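**Perception update, Jan 31, 2024**

The Clikow tracking node has a new release, and the main change is how it handles plain surfaces. The old version looked for corners in every part of the view. On a white table under soft light it found very few, and the pose estimate drifted whenever the hand tool came down low. The new one weights regions by how much texture they hold, so box edges and printed marks count for more than bare tabletop.

We reran it on 982 clips from the Nurthorpe bench. Median drift at the end of a clip fell from 30 mm to 21 mm. Clear plastic is still a weak spot – edges seen through a box wall get matched to the wall itself.

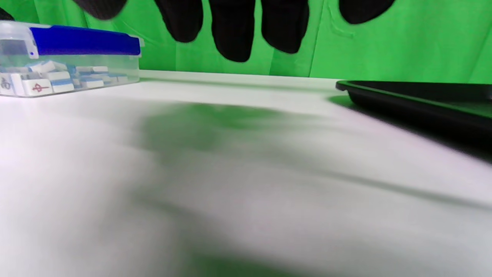 Teodoro Espiritu wrote in to ask whether the weighting would hurt on cluttered benches, where the old node already did well. He would rather have a switch than a new default, and he wants the match counts written to the log so that a bad run can be traced later.

Both are in. Set `texture_weight: off` in the config to get the old behavior back. Match counts go to the log once per keyframe, and the Clerix viewer can plot them next to the pose.

Still open is ticket 1283, where green light picked up by a white table shifts the color mask. Gökçe users will see it most, as that planner takes its free-space map straight from the mask. A fix is planned for March. Until then, keep the mask threshold at its default value.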